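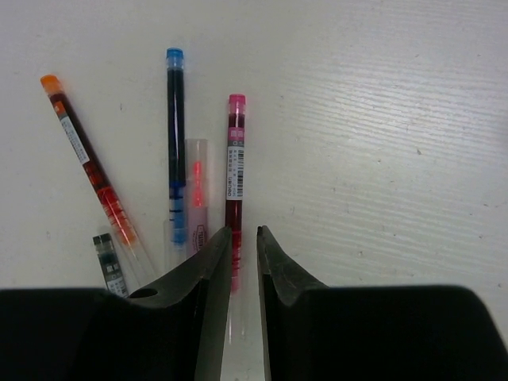 Scapegoating

Scapegoating is the practice of blaming a person or group for problems they did not cause, or for which they bear only a small share of the responsibility. The term is used in social psychology, history and political science. It often comes up in the study of prejudice against religious and ethnic minorities, but it also applies to families, workplaces and schools.

Origin of the term

The word comes from an early English translation of the Book of Leviticus. In the ritual described there, one goat is sacrificed and a second is sent into the wilderness carrying the sins of the community. The translator's "scapegoat" meant the goat that escapes. By the 19th century the word was in common use for a person who takes the blame for others.

Explanations

An early psychological account, often called frustration-aggression theory, held that people who are blocked from a goal become hostile and may direct that hostility at a safer target when the real cause is powerful, distant or unclear. Critics pointed out that the theory did not explain why one group is chosen over another.

Later work paid more attention to existing stereotypes. Under this view, a group is more likely to be blamed when it is already believed to have both the power and the wish to do harm. This helps account for cases in which a small minority – sometimes one with little political influence – is said to control banks, newspapers or governments.

Historical examples

During the Black Death of the 14th century, Jews in many European towns were accused of poisoning wells. Whole communities were expelled or killed, although Jews were also dying of the plague. People accused of witchcraft in early modern Europe were blamed for failed crops, sick livestock and storms. In Germany after World War I, the "stab-in-the-back" myth blamed the country's defeat on Jews and left-wing politicians, and was later a regular part of Nazi propaganda.

Local studies

The Lilville survey is a small study of how rumors spread after the closing of the Trokonik plant, the town's largest employer. Researchers collected 999 letters and online comments. Blame was most often placed on recent arrivals living in the Trernitgate district, few of whom had worked at the plant. Almost 40 percent of the comments repeated a claim that had already been publicly corrected. The survey covered only 3 months, and its authors cautioned against applying the results to larger cities.

Responses

Common responses include prompt correction of false claims, public statements by local leaders, and classroom teaching about past cases. Results are mixed. Corrections tend to work better when they come from a source the audience already trusts.

See also

Blood libel
Conspiracy theory
Moral panic
Stereotype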